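Against the Riser

My sister-in-law's kitchen has 14 inches of open counter. I know because I asked her to hold a tape to it over the phone, and she did it with the sigh of a woman who has been told many times that she needs to get organized, and who has gone out and bought the products. She has a drawer unit that sits on top of the counter. She has a box for the tea, a matching set of canisters, and a tray to put under the things that used to just sit there. What she doesn't have is anywhere to chop an onion.

I have been writing about kitchens and house stuff for the Ostenbridge weekly long enough to have seen several waves of this. There was the lazy Susan wave. There was the wave where everybody hung their pots from the ceiling and then hit their heads on them. The current wave is the small piece of wooden furniture that lives on the counter, and I'd like to put in a word against it before my own household gives in, because the catalog from Lornance is already on the table with a page folded down and I didn't fold it.

The pitch goes like this. Your counter is messy. Mess is small things lying around. If the small things had a home, the counter would be clear. So here is a home for them, in bamboo or something stained brown, and it goes (look closely at the listing) on the counter.

You see the problem. A shelf riser takes up the back third of the counter whether or not there is anything on it, and there is always something on it. The selling point is that you get two levels where you had one. In practice the lower level fills up with what was there before and the upper level fills up with things that used to be in a cabinet, which were perfectly happy in the cabinet. I've never been in a house where a riser went in and the total amount of stuff on view went down. Elba Bustos, who has run the housewares aisle at Zerer for as long as I've shopped there, disagrees with me on this and would like it known. She says people come back and buy a second one. I told her that was my argument and she said no, it was hers.

The ones with drawers are worse. I understand the appeal of a drawer. Pulling one out feels like getting something done. But a drawer on a counter needs room in front of it to open, so now the strip of counter you had left has to stay empty or the drawer doesn't work. And what goes in it? In every one I've had a look in, next to nothing. A packet. Some twist ties. A battery that may or may not be good. They're too shallow for anything you'd need and too deep for what ends up in them.

Then there's the tea box. I drink tea. I drink a lot of it, and the tea I buy comes in a box. It is made of cardboard, it has the name of the tea on the front, and when it's empty you flatten it. The tea box people would like you to take the bags out of that and file them in another box with dividers and a lid, so that you can no longer read how long to steep them or tell when you're running low. Begoña Zabala, who edits this page and lets me get away with most things, has one with a hinged lid and thinks it looks nice when company comes. Fine. It does look nice. But the lid has to swing up and back, which means the space behind it is spoken for too, and I have watched her move a jar to open the tea, then move the jar back to close it. In a small kitchen you are now rearranging the counter to get a tea bag. 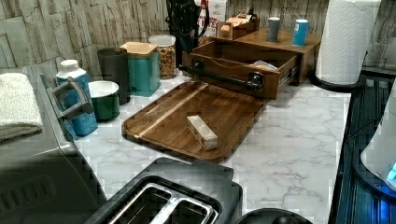
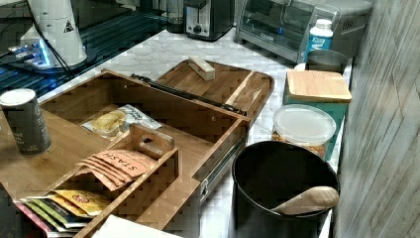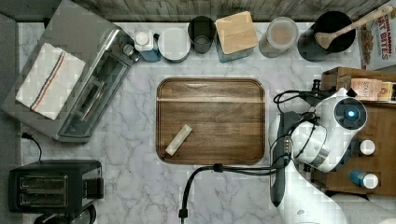 The drawer, the tea box and the tray, each its own piece of woodwork.

I'm not picking on that kitchen. It's a good-looking one, I like the marble pattern, and the teal canister with the wooden lid is a thing I would probably buy if I were left alone with it. It's also normal. The cereal box is out, as it is in my house and yours. The wooden spoon has found a place to be. The organizers are there and the stuff is there too, and I can't look at the pair of them and tell you what the first has done for the second.

Take the tray. A tray is for carrying, and I have nothing against carrying. But the decorative counter tray doesn't go anywhere. It stays put and marks off an area, and the magazines will tell you that objects on a tray look deliberate while the same objects on a bare counter look like clutter. I have tested this at home. I put the mail, a stapler and half a lemon on a tray. It looked like somebody was about to serve me the mail. And the one with a single small thing on it, sitting there in the best part of the counter, bothers me more than a full one does. You have given up the widest open stretch you own so that one little item can have a parking lot.

A board I'll defend. If you cut on it, leave it out, scratches and all. My test for anything that wants to live on the counter is whether I touch it on an ordinary morning. The toaster passes. Paper towels pass, and I will hear no argument about putting those under the sink, where they get damp. The coffee stuff passes. The spoon crock passes if you cook and fails if you microwave. Canisters pass if they hold something you scoop from most days, and I'd say that lets in one or two of a set of four. The other two hold the flour you bought when you were going to get into bread.

A clear jar gets extra credit from me for showing what's in it and how much. Opaque ones look tidier and lie about it. There's a gray tin in my own kitchen that I believed held cocoa through most of a winter.

Now the fair part. I got a letter after my last column on this subject from Baltasar Riquelme, out on the Valdebenito road, who rents and has almost no cabinets, two of them, both over the refrigerator where he can't reach without a chair. He says a riser with a drawer was the first thing that made his place work and that I should try cooking in it before I open my mouth again. I take the point. If your counter is also your pantry, then building up is the only direction you've got, and I'd rather see a shelf than a pile. If I were him I'd have bought the thing too. I would still say bolt a shelf to the wall, but his landlord has views on that.

And some people just like the look. My neighbor Nahuel Figueroa makes these boxes in his garage and they're lovely, corners you can't get a fingernail into, and he has given me one and I keep it. It's in the bedroom with socks in it. He has stopped asking.

What I object to is the promise. The Lornance catalog has a bamboo caddy in it for 60 dollars and a two-tier riser with drawers for 105, and the copy under both says they "free up" your counter. They don't. They are objects, they have a footprint, and the footprint is on the counter. If a store sold you a parked car to free up your driveway you'd want to talk to the manager.

Begoña says I should offer something constructive, so all right. Before you order one, take a sheet of newspaper (this one will do) and cut it to the size of the base. Put it where the riser would go. Leave it there a week and keep everything off it, since that is the space you'd be spending. If you don't miss it, go ahead. When I did this I had a colander on the newspaper by lunch.

The other thing, which costs nothing, is to pull out whatever's at the back against the wall and look at it. The back row is where things go when a decision has been put off. The cans you meant to take down to the basement, the bottle with a spoonful left. In my case there were snack bars of a flavor we'd all agreed we didn't like, and a box of birthday candles that I'd bought again twice. I got back more counter in ten minutes than any drawer unit would have given me, and it stayed clear until October, when my son Santino Maldonado came home with his rice cooker and put it there.

We're still talking about the rice cooker. He says it passes my test, he uses it every morning. The catalog page is still folded down. I've been told it would fit exactly beside the toaster, which I don't doubt, as beside the toaster is where I make my sandwich.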